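Kellano Slatted Side Cabinet

Item 1816
Finish: honey brown
Category: Storage / Living room and study

The Kellano is an open-shelf cabinet with slatted sides and a solid back. It works in a study, a bedroom or a hallway, anywhere you want things within reach but off the desk. The upper compartment has no door.

The sides are made of narrow upright slats with gaps between them. Air moves through, and the piece looks lighter than a cabinet with closed panels. The top is a single thick board. The shelf is flat and runs the full width of the compartment.

Dimensions and weight
Width: 97 cm
Depth: 36 cm
Weight: 18 kg
Maximum load on upper shelf: 50 kg, evenly spread

Material
Wood with a clear satin lacquer. Grain and tone differ from piece to piece, and the finish gets a little darker in the first year if the cabinet stands near a window. If you are ordering two to stand side by side, put both on the same order and we will match them as closely as stock allows.

In the box
Top board
Two side panels, slats already fitted
Back panel
Shelf board
Base
Hardware bag with hex key
Wall strap and screw

Assembly
Two people are best for the side panels. Lay the back panel face down on a blanket, fix both sides loosely, then add the shelf and the top. Tighten everything only after the cabinet is standing upright. Use the wall strap if there are children in the home. The screw supplied is for wood studs. For plaster or masonry walls you will need your own anchor.

Shelf use
Books can stand directly against the side slats. Very thin paperbacks may catch in the gaps, so put a wider book at the end of the row. Heavy reference volumes are fine as long as the total stays under the load limit. Bottles and pump dispensers should go on a tray or mat. Lacquer resists a splash but will mark if liquid sits on it overnight.
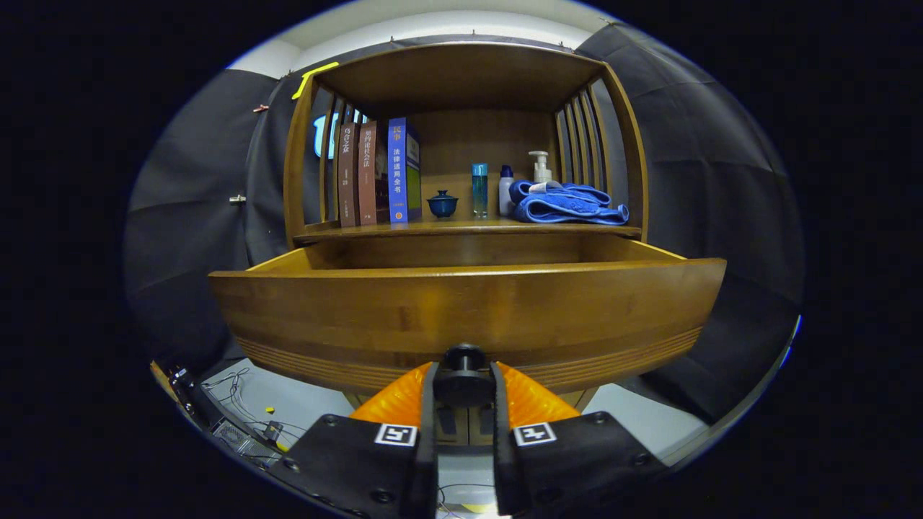
Upper compartment with books, a lidded tea cup, bottles and a folded blue towel.

Care
Dust with a dry cloth. For the slats, a soft paintbrush gets into the gaps better than a cloth does. Wipe spills right away. Do not use wax polish, bleach or abrasive pads. Retighten the hardware once after the first month.

Goes with
Oteo bench, same finish
Jonari wall shelf, same finish
Kassab side table, honey brown or black

Delivery and returns
Ships flat in one carton. Delivery is to the front door. Carrying upstairs can be added at checkout. Unassembled cabinets may be returned in the original carton. Orders placed in February ship from the new warehouse and may take a few extra days.

Spare parts
Hardware bags, shelf boards and single side panels are available separately. Write to Sawsan Chamoun at the parts desk with the item number and the batch code from the label under the base.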